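Orange for a north-facing hallway – too much?

pristel_17
We want to paint the hallway orange. It faces north and gets almost no sun. My partner says white. Has anyone gone bold in a dark space?
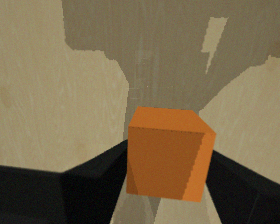
Ollville Home & Garden Club – Paint and Color Board

masanja
Do it. White goes gray in a dark hall. Ours has been orange since April and I would not change it.

anska_k
Disagree. I tried it and repainted after 2 weeks. Orange goes brown wherever the light misses it. Try a cream.

masanja
That depends on the bulbs. Ours are 3000K and the walls stay warm all evening.

anska_k
Mine were the same. The wall by the stairs still looked like mud. 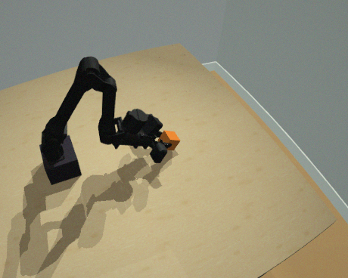
pristel_17
We have four sample pots now and the floor is pale oak, so I am leaning toward orange on the end wall only. My partner can live with that. Small bits of orange look good on light wood, like the cube on that tan tabletop, but a whole hallway is a lot more of it.

oldtrim
End wall only is sensible. Use eggshell if you have kids. Flat paint marks easily.

anska_k
One wall I could live with. Paint a big board first and move it around – morning and night are very different.

pristel_17
Will do. Board goes up tonight.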